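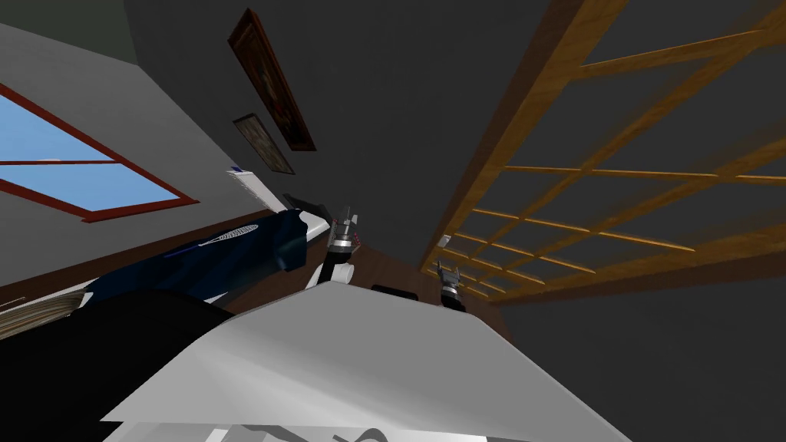 Two grippers behind a tilted white panel, with wooden framework close by.

Bring back the washing line

17 March 2024

I have hung out washing in four different houses, and I'd like to argue that the backyard clothesline is the best thing most of us own. I mean that with my whole heart! It costs next to nothing, it makes no noise, it gets you out under the sky with a basket on your hip, and at the end of the day you bury your face in a towel that smells like outdoors.

So it worries me how many new homes are going up without one. On the Omari estate, out past the Clarnine turn-off, there are 111 houses finished and I walked most of the streets looking over the low fences (sorry, everyone). Plenty of barbecues, plenty of very nice paving. The lines, where I could find them, were those little fold-down racks bolted to the shady side of the garage, the width of one bath sheet. Some owners have told me they aren't allowed anything that can be seen from the street. Imagine a rule against pillowcases.

My current line is a rotary one, an old Kamata that came with the house in Closden. The winder sticks and one arm droops, and I wouldn't swap it for anything. When the dryer died in December I was quoted $2280 for a replacement with a heat pump and a steam setting, and I went home and bought 90 pegs instead. They were on special. I still have most of them.

I know the objections because I used to make them. It takes too long. It rains. Work shirts need ironing afterwards. All fair, and all smaller than they look from indoors. Hanging a full load takes me 14 minutes if I'm dawdling, and I do dawdle, since it's the only part of a weekday when I'm standing in the sun with both hands busy and my phone in the kitchen.

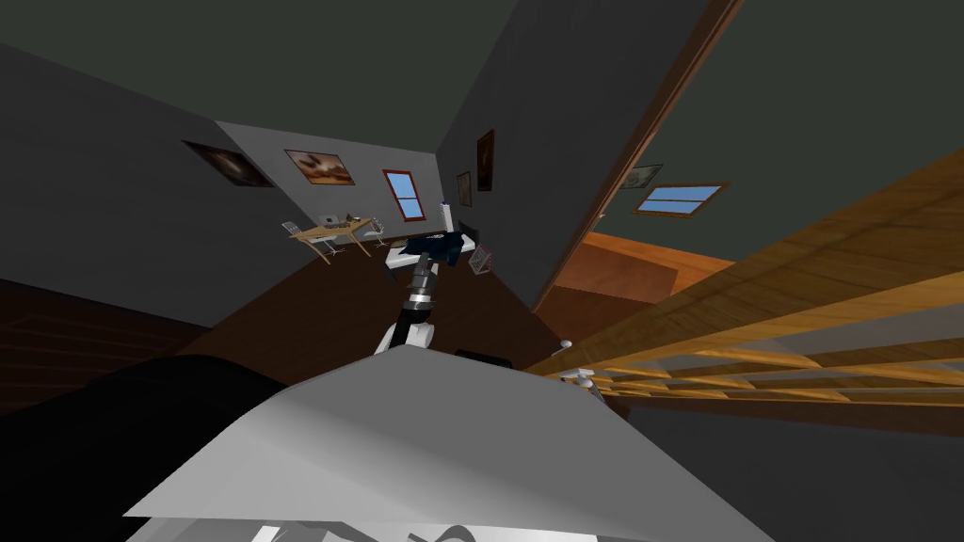
What do you do with dark clothes, if the sun fades them?
Turn them inside out, hang them on the shadiest part of the line, and bring them in as soon as they're dry.

There's craft in it, too, and I love that it gets passed around. My neighbours taught me to hang shirts by the hem so the peg marks end up tucked into your trousers. Socks go in pairs by the toe. Sheets get folded over the line with the open side facing the wind, and on a good blowy morning they fill up like sails and you have to hang on. A proper shake before pegging does half the ironing for you. I learnt that one at the age of thirty-eight and felt robbed of all the years before it!

I don't want anyone's dryer taken away. People in flats need them, people with newborns need them, and a wet week in July will humble the keenest of us. But a builder who can find room for an outdoor kitchen can find room for a few metres of wire in the sun. Councils could help by asking to see it on the plans, and the estates could strike out that silly line about the street.

If you already have one out the back with ivy growing up the pole, go and give it a clean this weekend. Wipe the wires down first or you'll get a grey stripe across your good sheets. Then start with towels. They'll come in a bit scratchy, and I've come to prefer them that way.

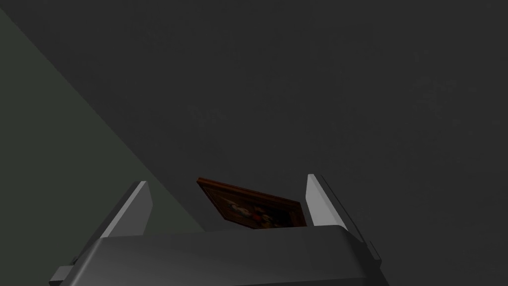
Charcoal and greenish grey, meeting on a straight diagonal.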